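Raudsepp Table Cover, Grid Weave

Item no. 921
Pack of 4

The Grid Weave is a plain everyday cover for kitchen, craft and work tables. It is woven from a cotton and polyester blend, hemmed on all four sides, and cut long enough to hang over the table edge. The cloth is shipped folded, so expect creases at first – a warm iron on the back side takes them out.
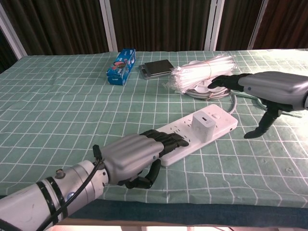

Wash at low heat with similar colors and skip the bleach. Tumble dry on low or hang to dry. Some shrinkage is normal in the first wash, and the cut allows for it.

Orders for cafes, schools and rental firms are handled by Jurgita Paulauskas at our Kevel office. We keep 2,000 packs in stock from July on, and larger orders ship directly from the mill.

Covers can be returned unwashed in the original wrap. Matching napkins are sold separately – see Skimeris Napkins.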